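3.2 Registration data and trail permit compliance

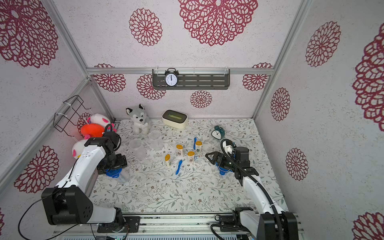 Permit records were obtained from the licensing office in Dralberg for all off-road vehicles registered in the district during the study period. Each record gives the permit class, the date of issue, the date of expiry and the postal area of the holder. Names and street addresses were removed before transfer. After duplicate entries and transfers between family members had been merged, 3,660 records remained for analysis.

Compliance was measured at trailheads on the Kaltberg and Marchal routes. Observers noted whether a current decal was displayed on the left side of the vehicle, as the district rules require. Vehicles with a decal that could not be read were coded as unknown and left out of the rate calculations. Street-legal motorcycles were recorded under a separate class, following the scheme in Pichon's earlier survey of seasonal permits.

Fig. 3. Workspace enclosure with patterned walls and a botanical print on the tabletop.

Renewals posed a particular difficulty. A permit renewed before its expiry date keeps its original number, while one renewed after expiry is issued a new number and appears in the register as a first purchase. We therefore matched records on vehicle frame number and treated any gap of less than two months as a late renewal. Gaps longer than this were treated as a lapse, and the later permit was counted as new.

Most late renewals fell in September, when permits bought at the start of the hunting season expire. The online system, Zumolow, sends one reminder by e-mail. Holders who bought at a counter receive none unless they have given an address. Purchase channel was entered in the model as a fixed effect for this reason, together with permit class and distance from the nearest trailhead. Results by channel are given in Section 4.

Print this section
E-mail this section

Related items
Seasonal permits and trail use in the Marchal district (T. Pichon)
Decal placement and legibility at Kaltberg trailheads
Counter and online sales of vehicle permits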